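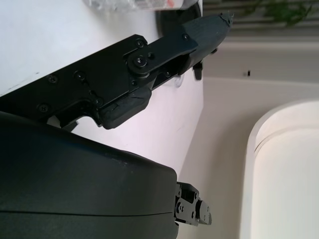
The gripper seen from the wrist, with the pivot bolt and the tapered finger.

Progress report to the Ivanyshyn small builds fund
Project: Uditero, a home-built arm with gripper
Prepared by Severyn Kovalchuk, 2019-02-26

It has been a cracking few weeks at the Clurimska workshop, and the arm finally has a gripper I'm happy to bolt things to! The finger tip has some scuffs on it already, and I'd like to try a replaceable rubber sleeve over it before the next round of lifting.

Since the January report:

Gripper. The plates are on and the finger moves freely on its pivot. I changed the linkage twice (the first one jammed when fully open, the second rattled) and the third is lovely and smooth.

Lifting. We ran 606 pick-and-place cycles with a small jar before a cable worked loose at the elbow. I've rerouted it and added a clip, and I'm itching to start the count again.

Software. Initz, our control program, now remembers its home position after a power cut. Such a small thing, but it saves a good five minutes every time somebody trips the workshop fuse.

Money. Of the grant, 2330 has been spent, mostly on motors and bearings. Receipts are in the shared folder. The spare motor came in cheaper than planned, so I'd like your OK to put the difference towards a better power supply.

Still to do: 6 bearings to swap in the shoulder, a proper stop button within reach of the bench, and a cover for the wiring. The shoulder is the slow one, as the whole arm has to come off its base first.

Could you let me know about the power supply before I place the next order?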